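Search the site
Home | News | Features | Buying Guides | Classics

What Makes a Wagon a Wagon?

The Grornia Bangera went on sale in April with the word "wagon" on its tailgate, and owners of the old one have been arguing with the company ever since. Their complaint is simple. The new car sits 2 inches higher than the last one, has black cladding over the wheel arches and rides on tires that would have looked large on a pickup a generation ago. To them it is a crossover with a long roof.

Grornia says the label is accurate. The Bangera shares its floor, front suspension and engines with the Rusau sedan, and the roofline runs back to a nearly upright tailgate. By that measure it has a stronger claim than its predecessor, which used a platform of its own and had almost nothing in common with any sedan in the range.

The word has never been tied down very well. Early station wagons were built to carry people and their luggage from the railroad station, and many had wooden bodies on truck or car frames. Steel bodies took over after the war, and for a few decades a wagon was whatever a carmaker got when it extended the roof of its family sedan. Then minivans arrived and took the buyers. Sport utility vehicles took most of the rest.

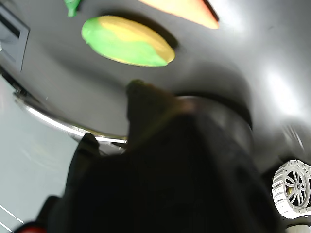 Close-up with a smooth gray surface behind.

The first Bangera came out of that period. It was low, long and slow, and its cargo floor was flat from the tailgate to the front seats once the rear bench was folded. The second, sold as the Bangera Gisell in some markets, was lower still and gave up load space for a sloping rear window. It looked good and sold badly. People who now hold it up as the last proper wagon tend to forget that dealers were discounting it within a year.

We spent 11 days with the new car in its middle trim, with the 2.0-liter turbo engine and all-wheel drive. It drives like the Rusau with some extra weight over the back axle. The steering is light around town and firms up on the highway. There is more body roll than in the sedan, and on a rough county road the rear end takes a moment to settle after a big bump. With 310 horsepower it has no trouble merging, though the transmission hesitates when asked to drop more than one gear.

The cargo area is the best argument for the name. The load lip is low enough that a bicycle can go in without being lifted to chest height, and the rear seats fold from handles next to the tailgate. Three adults fit across the back, but the middle one will want to get out after an hour. Fuel economy was a little worse than we saw in the sedan on the same commute.

So the cladding bothers people, and the ride height bothers them more. Both can be changed to a degree. Grornia offers body-colored arches on the top trim, and lowering springs for the Rusau are expected to fit. Anyone who wants the old shape will have to shop used, where clean examples of the Gisell are getting hard to find and rust around the rear wheel wells is the first thing to check.

Contact us | Copyright, all rights reserved | Back to top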